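Adding Memory to an Older Desktop

Workshop tips by Ásdís Riis

Most older office desktops will take a second memory module without any trouble. Set aside half an hour and a clear table with good light.

Before you buy

Look up the manual for your computer and check which type of memory it uses and the largest amount it accepts. Different generations have the notch in a different place and will not fit each other's slots. If the machine has 2 slots and both are full, you will be replacing modules instead of adding one. A matched pair is the safer buy.

Getting inside

Shut down, switch off the power supply and pull the cord. Hold the power button for a few seconds. Touch bare metal on the case before you handle anything. On the Custlow towers the side panel is held by 3 thumbscrews, and the drive cage has to swing out before you can reach the slots.

Fitting the module

Open the clips. Hold the module by its edges, line up the notch and press down evenly at both ends until the clips close. It takes more force than people expect. If one end sits higher, take it out and start over.

Keeping small parts together

Screws go in a divided tray, one compartment for each step. Work backward through the compartments when you close the case. Label spare modules with size and speed before they go in a drawer.

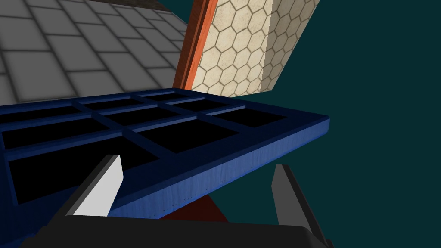 Blue tray with rectangular openings.

First start

Plug in and check the total in the setup screen. With 8 GB added, the first start may be slow. If you get beeps or a blank screen, reseat the module, then try it in the other slot.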